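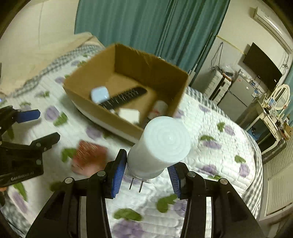
Zurnis Plug-In Air Freshener Unit, White

Item 968
Sold by Flivis Home & Room
In stock — usually leaves us in 2 working days

Small white cylinder, plugs straight into the wall. No cable, no stand, nothing to put on the bedside table. Flat top with faint rings in it, two metal prongs underneath, little clear plastic collar where the plug meets the body. Does one room. Bedroom, box room, student room, that sort of size.

We've sold the Zurnis since last September and it's the one we get asked for again, mostly by people kitting out a single room where there's a fridge, a bed and all the clothes in the same space.

What it does

Pulls air in at the bottom, pushes it past a small filter, out again near the top. Takes the edge off stale smells. Cooking, shoes, damp towel on the back of the door. It is not a big floor purifier and won't do the job of one. If you have a large living room look at the Baudry tower instead, or buy two of these and put them at opposite ends.

Has a soft night light too. Can be switched off. Please read the bit about the light further down before ordering, we get a lot of emails about it.

Plug — READ THIS

Metal prongs, two of them. Does NOT fit a UK three-pin socket on its own. You need an adaptor, and we don't put one in the box any more (the ones we were sent were rubbish and we stopped). The Rokell travel adaptor fits well and holds the weight without sagging. Other adaptors may be fine, but check it sits snug. If it droops or wobbles don't use it.

Check the voltage printed on the base against your supply. An adaptor changes the shape of the plug and nothing else. If in doubt ask us first, before you plug it in please, not after.

Using it

Plug in. Wait a moment. Light comes on first, then the fan, which you'll hear if the room is quiet.

Press the top once for low, again for high, again for off. Hold it down to turn the light on or off by itself.

Keep curtains clear of it. Same goes for bedspreads and pillows if the socket is down by the bed. It needs a gap all round to draw air.

Not for bathrooms. Not for outdoors. Not behind the fridge, it gets warm back there and the filter wears out in no time.

Don't run it off an extension lead that's already full of other things.

The light

Warm white, fairly dim. It remembers the last setting when you switch the socket off and on, but NOT if you unplug it and take it to another room, then it goes back to light on. Not a fault. We've had units returned for this and they were all working fine.

Cleaning and filters

Unplug it first. Wipe the outside with a dry cloth, or slightly damp if it's really grubby, then leave it until it's completely dry before it goes back in the wall. No sprays straight onto the top, the liquid gets in round the button.

Filter twists out from underneath. Quarter turn, pull. New one goes in the same way until it clicks. Replacements come in packs of 5 and are listed seperately under Spares. You can't wash them. People try. They go flat and then let the air straight past.

How often depends on the room. Somebody who cooks in there will get through them a lot quicker.

Moving rooms with it

Goes in a box with the rest of the bedside odds and ends, no trouble. Couple of things though. The prongs stick out and will scratch whatever they're next to — remote controls, phone screens, glasses cases, anything with a shiny face. Put a sock over the plug end or wrap it in a tea towel. And don't pack it under anything heavy, the collar can crack if it's pushed sideways. If the collar has cracked, bin the unit. Don't tape it.

Take the filter out if it's going into storage for a long while, otherwise it picks up the smell of whatever's in the box with it.

What you get

Unit, white
Filter, already fitted
Folded instruction sheet (the print is tiny, ask us and we'll email a bigger copy)

Not included: adaptor, spare filters.

Guarantee

2 years from the date on your order email. Covers the fan, the light and the button. Doesn't cover filters, bent prongs, or anything that's been in water. Keep the order email, we can look you up without it but it takes ages.

Returns

Unused and boxed, send it back within the usual period for a refund. If you've used it and it's faulty, email first, don't just post it. We'll need the item number and a line on what it's doing. A short clip of the noise helps if it's a noise.

Questions we get

Can I leave it on all night?
Yes, on low. High is a bit much to sleep next to unless you like a fan going.

Does it make scent?
No. There's no oil or refill. The Zurnis scented one is a different item and looks nearly the same, so check the number on the order if scent is what you wanted.

Will it help with hay fever?
Can't promise that. The filter is small. We don't sell it for allergies.

Does it come in black?
Not at the moment. White only.

Which way up?
Upright, button at the top. In a sideways socket it'll run but tends to work loose.

Mine's rattling.
Nearly always the filter not clicked in. Unplug, take it out, put it back with a proper twist. Still rattling, write to us.

Often bought with

Rokell travel adaptor
Zurnis filters, pack of 5
Baudry tower purifier, for bigger rooms

Delivery

Small parcel rate, goes through most letterboxes? No — sorry, the old page said that and it's wrong. Box is too deep. Somebody needs to be in, or leave a note for the driver at checkout and we'll pass it on. We can't send to lockers.

More than one on the same order goes in one parcel and you pay postage once.

Product queries to Areeba Hashmi, on the contact form, pick "small electricals" from the list or it goes to the furniture lot and sits there.

Page updated Aug 26, 2023. Plug wording changed, letterbox line taken out, filter pack size corected.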